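Search this site Enter keywords Go

Print this page | E-mail this page

# Kollorside Tray Service: README

Notes and inventory for the counter-service set used at Kollorside. The set covers lined paper food trays, the liners that go in them, and the dark serving trays they are carried out on. Read this before you reorder anything or change the table layout.

## What is in the set

- Kraft-paper food trays, square, low walls
- Printed wax paper liners, white with red print
- Serving trays, dark, raised rim, oval handle cutouts
- Inventory sheet (`trays.csv`)
- Layout notes (`layout.md`)

The food trays come flat from Virnari and are folded on site. The liners come from MacLeish in packs. Opening stock for the season was 544 liners. The sheet tracks liners and food trays on separate lines, so please don't merge them.

## Setting up

1. Wipe the table and let it dry.
2. Put the serving tray down first, with a handle toward the person who will carry it.
3. Fold the food trays and line them up beside the serving tray.
4. Press one liner into each food tray. Print side up.
5. Load up to 4 food trays on a serving tray. A fifth one will fit but the corners ride up on the rim.
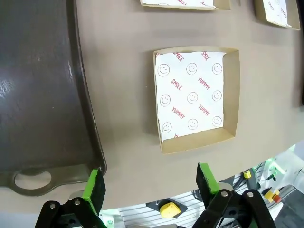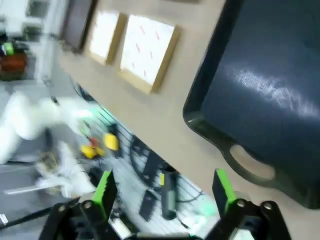 Liners are cut a little smaller than the tray floor. A strip of bare cardboard along one or two sides is fine and you don't need to recenter it. If the liner has slid up a wall, push it back down before food goes in. Dry food such as fries, cookies and rolls can go straight on the liner. Anything with sauce needs two.

## File format

`trays.csv` has one row per delivery or count:

- `item`: food_tray, liner or serving_tray
- `qty`: whole number
- `source`: virnari, macleish or bosolby
- `month`: month name only
- `note`: free text, may be blank

Rows from before August have no `source` value. They were copied from the old paper sheet and the supplier wasn't written down.

## Reordering

Reorder liners when the count drops to 70. Delivery takes 5 working days. Serving trays come from Bosolby and are replaced one at a time when a rim cracks.

## Known problems

- The dark trays show every streak. Dry them with a cloth after washing.
- Folded food trays don't stack well once lined. Store them flat.
- The `note` column has commas in it. Quote the field or the import will shift.

Print this page | E-mail this page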